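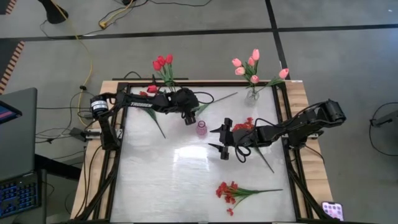 What should you fix first when two arms keep fumbling a small, light object?
The timing. Compare the clocks on your camera images and your joint readings before you retrain anything or touch a single gain.

I love this job, and most of what I love about it is the small stuff that saves an afternoon. These are the workshop tips we pass around at Tulamthorpe, where we write the control and perception software for a two-arm table. The current task is flower arranging: pick up a stem, get it into a vase, leave the vase standing. It's a wonderful task for finding bugs!

Glass and glossy tabletops
Depth readings go strange on clear glass, and a tinted see-through vase is hardly any kinder. We stopped asking the depth channel where the rim was. Find the mouth of the vase in the color image, fit an ellipse to it, and work out the height from the known tabletop plane. A shiny white surface throws back big bright patches from the lights, and a detector will happily lock onto one. Save a picture of the bare table at the start of the day and mask whatever glows in it. Redo the mask if anyone moves a lamp.

Stems
A flower lying flat has a heavy end and a thin end, and the grasp planner only cares about the thin one. Label the stem as a line with a direction (bloom to tip) and your planner gets so much simpler. Boxes around whole flowers overlap the moment two of them cross. We grip a third of the way up from the tip. Frilly sprays need a wider search because the leaves hide the stem.

Two arms, one middle
Give the middle of the table to one arm at a time. Our planner, Wenach, keeps a plain lock on that region: an arm asks for it, uses it, backs out and releases it. It sounds slow and it costs next to nothing. Put a timeout on the lock, too – we once lost a whole lunch hour to an arm politely waiting for a partner whose process had crashed.

Check elbows as well as hands. Our first collision check looked only at the grippers, and the forearms are what sweep low over everything. Pad the wrist shapes to cover the cable loops.

Logging
Write down the commanded position and the measured one, every tick, same file. Ours run at 200 Hz and the files are smaller than you'd fear. Begoñe Sotomayor wrote a little viewer called Groria that draws the two curves over each other, and it is a joy. A gap between them near the moment of grasp tells you more than a video will.

Name runs by task and number. Run 1922 is easy to find again; "final_good_2" is a small tragedy.

Odds and ends
Open the gripper fully before the approach, then close in two steps, with a short pause at first contact.
Ramp the speed down over the last 20 mm above a vase.
Keep the home pose in a config file, and have both arms read the same file.
Replay yesterday's log through today's code before powering up. Our replay set has 71 runs in it and takes one coffee – two if you include Zabala, the old simulator, which we still keep going for checking joint limits.

Updated 2020-07-08. The section on masks used to recommend doing it weekly. Do it daily.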